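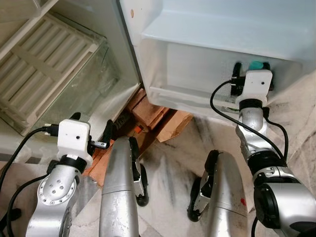
Both arms at the open refrigerator at Rostami's spring open day, the right gripper up against the underside of the door bin.

THE FRIDGE SHIFT
An afternoon in Kurkham with a robot, a refrigerator and a very patient crowd

Kurkham, 4/22/26. Got there late. Missed the welcome speech, missed the coffee, got handed a sticker with somebody else's name on it and walked straight into the kitchen.

It isn't a real kitchen. It's a ground floor room at Rostami, the home robotics outfit that moved out here when the rents in the city went silly, and it has a white marble floor with gray veins in it that looks like it belongs in a hotel lobby. The floor came with the building, says Itziar Bravo. The fridge didn't. The fridge stands on a stack of reddish bricks, door wide open, and when I came in there were two silver arms reaching at it and a row of people behind a strip of tape not saying anything.

You know how a crowd goes quiet at a golf match? That.

Bravo runs the household program. Talks fast, walks faster, wears a lanyard with so many keys on it that you can hear her from the next room. She started in warehouses, she tells me, moving boxes from one belt to another, and got bored.

"A box is a box," she says. "You know where the corners are. A refrigerator has a door, the door has bins, the bins have lips, everything is white and half of it is shiny. Then there's a glass shelf. I hate the glass shelf."

The glass shelf is the enemy around here. I heard it from four different people. Cameras see through glass, which is the point of glass, and then the machine thinks there's nothing there and drives a gripper into it. The shelf in the demo fridge has a faint green look where the glass is thick, and that bit of green is a help, apparently. One of the software crew told me he can now tell a cheap shelf from a good one across a store. He didn't seem happy about it.

So what does it do, the robot?

Slowly, it works a fridge. The job on the card taped to the wall was "door bin, find and hold." The robot gets at the low bin on the inside of the door, the wide one with the raised front, and tries to keep hold of it or of something near it while the other arm stays out of trouble over by the cabinet. There are cameras up by the grippers, one small dark lens to a white housing, cables looping off the top. Another view comes from higher up, off the head, and that was the one they had on the big screen. It's a strange way to look at a kitchen. You see the arms coming up from the bottom the way you see your own when you're reaching for something, except these are silver and bolted together at the joints.

For a good stretch the right gripper had a small teal rounded thing in it, held up against the white plastic of the bin. A kid near me said it was a grape. His sister said soap. I asked and got pulled away before anyone answered, so put me down for either.

Then a stop. Then a reset. Then the same again.

That's the part the brochures leave out and I kind of liked it. A run takes as long as it takes. Someone calls "clear," everybody leans back although we were all behind the tape anyway, and the arms back off and come in a second time a little lower. Or a little to the left. On one of the runs the gripper touched the bin and slid along it with a squeak and a man in the front row winced like it was his own fridge.

Shamim Gondal does the grippers. Quiet guy, sits on an upturned crate with a laptop on his knees and doesn't look up much. The fingers are black, and he has a drawer full of older ones that he let me go through. Soft ones, hard ones, one that looks like a duck bill. He wouldn't let me keep the duck bill.

"People watch the arm," he says. "The arm is bought, mostly. The finger is where you lose. You come in from underneath and you've got a flat piece of plastic with nothing to grab, so you press. How hard? If you press like you'd press, fine. If you press too hard the bin pops out of the door and there goes the mustard."

Has there been mustard?

"There has been mustard."

He showed me the log for the bin task. They'd set out to record 600 runs by the end of the month and the sheet stopped at 500, with a note beside the last line that just said HINGE. The door had started to sag a little, he said, and a sagging door is a different door, so they fixed the hinge and are deciding whether the old runs still count. Gondal thinks yes. Bravo thinks no. They had clearly been over this before, and they went over it again in front of me, politely, for longer than I could write down.

Next room, the cleaner stuff. Plukska, a parts supplier from the same industrial park, had a table of joints and collars you could turn by hand. Very smooth. Very popular with the retired engineers, of whom there were plenty, and one of them spent so long explaining a bearing to the woman running the table that she gave him her stool. I turned a joint. It turned. I don't know what else to tell you about it, it was a beautiful object and it cost more than my car.

Cloria is the name they've given the software. Not the robot – the robot doesn't have a name, and three seperate people corrected me. Cloria is what takes the camera pictures and decides where the arms go. It learns from people. Somebody sits in a chair down the hall with a pair of handles and does the task by hand through the robot, over and over, and Cloria gets all of it, including the fumbles.

I got to have a go in the chair. Of course I did, I'd have pushed a child out of the way.

It's hard. Harder than you'd believe. You've got the handles, you've got the screens, and the left hand does what you say and the right hand does what you say and your brain can't get them both pointed at the same fridge. You go to reach for the bin and you reach past it. There's no feel, or there's hardly any, a buzz in the handle when you touch something. I touched the door. I touched it again without meaning to. The operator next to me, who does this for a living, said "wrist, wrist, wrist" under her breath the whole time. I had five minutes and I never once got hold of anything. She then did it while talking to someone about parking.

How many hours to get that good? She shrugged. A winter, she said. They brought in the first batch of operators in November and the ones who lasted are very good now. The ones who didn't last mostly said it was their necks.

Back to the kitchen for the last session. More people by then, word had gone round that the fridge was the thing to see. Somebody asked the question that always gets asked, when can I buy one. Bravo didn't flinch. "You can't," she said. "Not this. I wouldn't sell you this." The plan is care homes first, a short trial, kitchens where staff are around and where the fridges are all the same model. That last bit matters a lot. Your fridge at home has a magnet from someplace and a door that sticks in July. A row of the same white fridge is a much kinder problem.

A woman asked if it would throw out old food. Bravo said they're working on reaching it first.

Someone else asked about jobs, and the room got a little stiffer. Bravo said the homes they're talking to can't fill the night shifts as it is. I've heard that answer at other open days from other companies. Might be true. I'd like to ask the night shift. She said fair enough and wrote down the name of somebody who works one, so that's a call I owe.

The tickets were free but there was a limit of 50 in the kitchen at a time, and by late afternoon the line ran out the door and along the fence. They ran it on past closing. Bravo's voice was going. Gondal had moved his crate closer to the robot and was looking at one of the grippers with a small flashlight, and an older couple were leaning over the tape to see what he was looking at, and he tipped the light so they could.

I left with a bag. Pen, tote, a Plukska keyring that spins. Also a sheet on how to sign up as a test household, which asks for the make of your fridge, the width of your kitchen and wether the door opens left or right. Had to go home and check that one.

The next open day hasn't been set. Sign-up sheets are at the front desk in Kurkham, and if you want a turn in the operator chair get there before lunch.

RELATED
Inside the chair: what remote operators do all day
Care home kitchens and the night shift problem
Plukska opens its workshop to apprentices
We tried four robot vacuums on a shag rug
Why is glass so hard for machines to see?
Kurkham's industrial park fills up again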